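Attic insulation, part two

The blower door retest came back at 1,351 CFM at 50 pascals. In June, before any air sealing, the same fan in the same doorway read 2,621. Barrett Achterberg ran both tests with the interior doors open and the bath fan covers taped.

Most of the drop came from three places: the top plates over the hallway, the plumbing chase behind the upstairs bath, and the gap at the chimney. I used canned foam on the plates and a piece of rigid board, foamed at the edges, over the chase. The chimney got sheet metal and high-temperature caulk. Foam is not rated for contact with a flue.

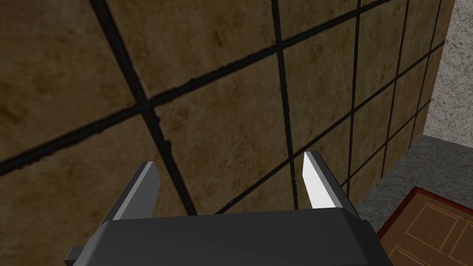 The attic hatch is still a leak. Smoke from the pencil pulled straight up along the hinge side with the fan running. I have ordered compression weatherstripping and two cam latches.

Attic floor area is 834 square feet. I plan to blow cellulose to a settled depth of 14 inches, with rulers stapled to the trusses facing the hatch. Baffles go in first at every bay with a soffit vent. Tomomi Maruyama left a comment on the last post asking whether I would remove the old fiberglass batts. They are dry and flat, so they stay.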